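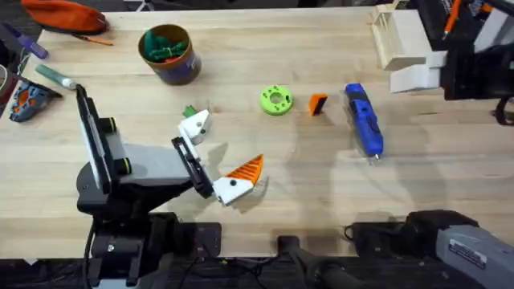
Forum Parquets et bois massif > Entretien > Huile ou vernis pour une table de cuisine ?

alper_p
Bonjour à tous. Je m'excuse d'avance pour mon français, je l'apprends depuis quatre ans. J'ai acheté une table en frêne massif et je dois choisir la finition avant de l'utiliser. Nous mangeons dessus tous les jours et les enfants y font leurs devoirs. Le vendeur me conseille l'huile dure de Zivwood, mon beau-père me conseille un vernis mat. Quelle solution me recommandez-vous ? Le plateau est déjà poncé au grain 180.
Alper

Quan
Huile, sans hésiter. Tu ponces, tu passes deux couches fines, tu essuies bien l'excédent après vingt minutes. Le jour où quelqu'un pose une casserole dessus, tu reprends juste la zone.

Roy Hollis
Pas d'accord avec Quan. Avec des enfants et des feutres, l'huile c'est l'enfer. J'ai verni la mienne il y a huit ans (trois couches, égrenage entre chaque) et je passe l'éponge, point final.

Quan
Et quand il est rayé, ton vernis ? Il faut tout décaper.

Roy Hollis
Il n'est pas rayé. On met des sets de table, comme tout le monde.

alper_p
Merci pour vos réponses. Je voudrais préciser une chose que j'ai oubliée : le bois est très clair et ma femme souhaite qu'il reste ainsi. J'ai fait un essai avec l'huile sous le plateau et la couleur est devenue un peu jaune. Est-ce que c'est normal ?

Elsie H.
Oui, c'est normal, presque toutes les huiles réchauffent le ton. Il existe des versions légèrement pigmentées en blanc. Chez Clusosa, le petit pot suffit largement pour une table. Refais un essai dessous, laisse sécher deux jours et regarde à la lumière du matin.

Roy Hollis
Ou un vernis à l'eau, qui ne jaunit quasiment pas. Je dis ça, je ne dis rien.

Elsie H.
Là-dessus Roy a raison. Par contre, sur du frêne, le vernis à l'eau relève la fibre. Il faut mouiller le bois avant, laisser sécher et reponcer très légèrement, sinon la première couche est rugueuse.

Quan
Et pense à jeter les chiffons d'huile correctement : bien étalés dehors ou dans un seau d'eau. En boule dans la poubelle, ils peuvent prendre feu tout seuls.

alper_p
Je ne connaissais pas ce danger, je vous remercie beaucoup. J'ai commandé le petit pot d'huile blanche et je vais faire l'essai dessous. Si la couleur ne plaît pas à ma femme, je suivrai le conseil de Roy.

Roy Hollis
On se revoit en juillet, alors.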